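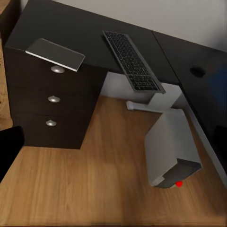 3.2 Workstation layout and reported discomfort

Participants were recruited from the Sernden and Plekby offices in April. Of the 535 staff who returned the first questionnaire, those who shared a desk or worked mainly from home were left out of the layout analysis. Desks were coded as straight or L-shaped, and storage as fixed or movable.

Figure 1. L-shaped desk with drawer cabinet, dark finish (rendered view).

Discomfort was scored for the neck, shoulders and lower back at the end of each working day over 12 weeks. Missed entries were not filled in. A participant with a gap of more than five working days in a row was dropped from that point onward, but earlier scores were kept.

Staff at L-shaped desks reported more twisting of the trunk than staff at straight desks. The difference was larger at Plekby, where screens were often placed on the return and paper files on the main section. Shoulder scores did not differ by layout at either site. Sitting for more than 90 minutes without a break was linked to higher lower back scores in both groups, and adding desk layout to the model changed this result very little.

Storage type was recorded once, at the start of the study. Any later change in furniture would therefore be missed, and the storage results should be read with that limit in mind.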